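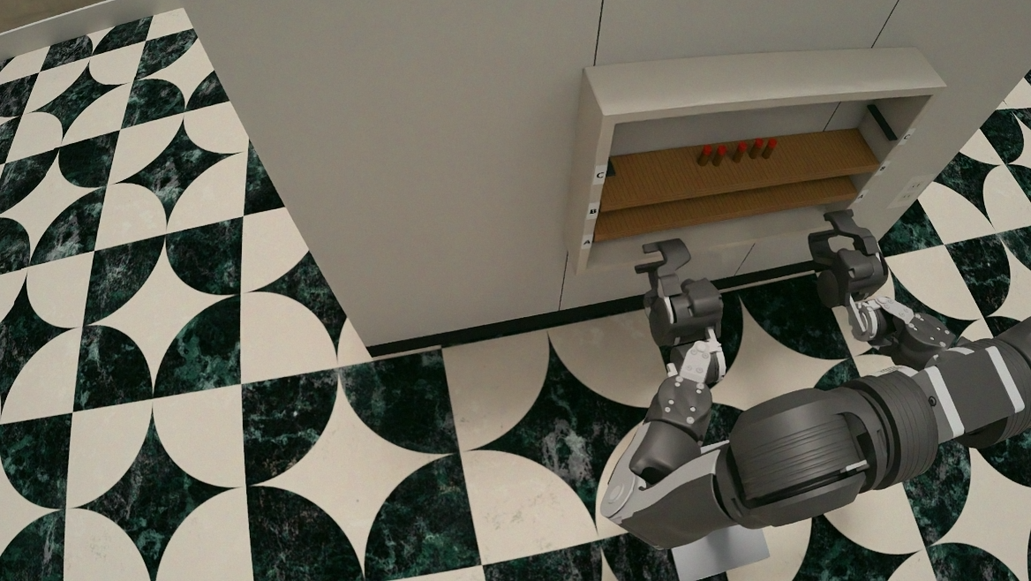
Skasero tile pattern collection – README

Version of 10/25/03
Maintained by Ylva Nyberg. Pattern drawing and repeat checking by Ragnvald Isaksson.

What is in the collection

Skasero is a set of 40 repeating floor patterns for square tiles. All of them are drawn from the same idea: a curved inlay in each tile, which meets the curve of the neighbor tile and makes a larger figure. We started to collect them for our own use, when we could not find a good source that also tells how the tiles must be turned.

The patterns are divided in 2 folders.

roka/ – patterns where all tiles are the same and only the rotation changes. These are the easiest to lay and to draw.
wallin/ – patterns that need more than one tile drawing. Please read the notes file before you use them, because the order of the tiles is important.

Each pattern has one drawing of the single tile, one drawing of the full repeat, and a short text file with the rotation table.

How to read the rotation table

The table is read from the upper left corner, row by row. The number is the quarter turns in clockwise direction, so 0 is the tile as drawn and 3 is three quarter turns. A typical repeat has 16 tiles, four in each direction. Smaller repeats are written out to this size anyway, so that all files have the same length.

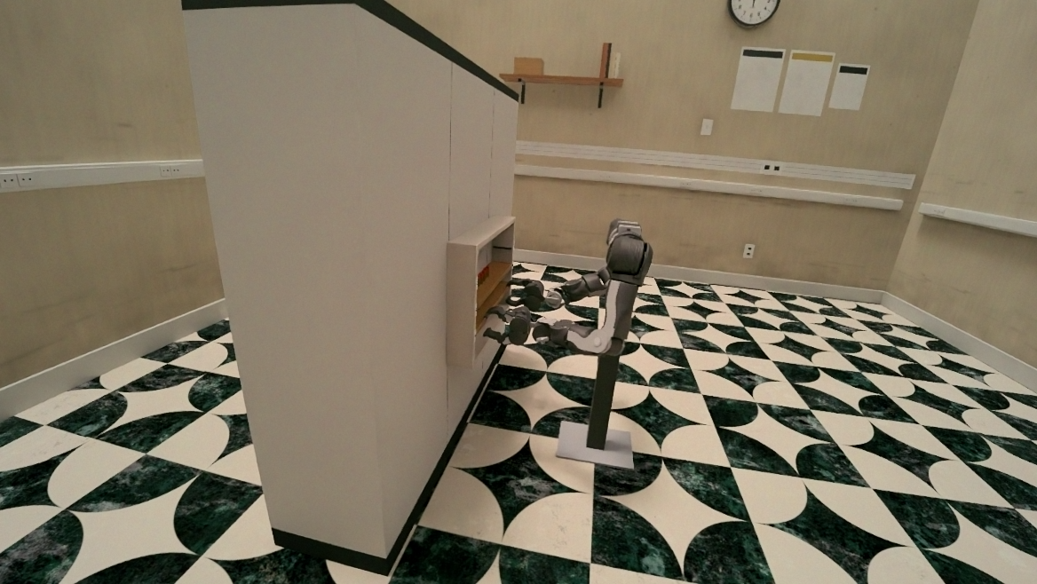
If you make a pattern larger, always scale the full repeat and not the single tile. The curves were drawn to meet exactly in the middle of the tile side, and when single tiles are scaled and rounded one by one, a thin line can appear in the joint. We had this problem with 12 patterns in the first version and all of them are now drawn again.

Colors

The drawings use only two values, dark and light. We do not include stone textures. Veining should be added after the rotation – otherwise it turns together with the tile and the eye finds the repetition very quickly. For dark stone this is more visible than for light stone.

Known problems

The pattern Drerkuvetti has an error in the last row of its table. The drawing is correct, so please follow the drawing until the table is repaired.
Some names in wallin/ are still working names and can change.
Joint width is not part of the drawings. If you need a joint, make the inlay a little smaller on all sides and check again that the curves meet.

Use and corrections

You may use the patterns for private and commercial work. Please keep this file together with the folders if you give them further. We are thankful for corrections, but write the name of the pattern and the row in the table, as it is difficult for us to search from a general comment. Ragnvald collects the corrections and we put them in together at the next version.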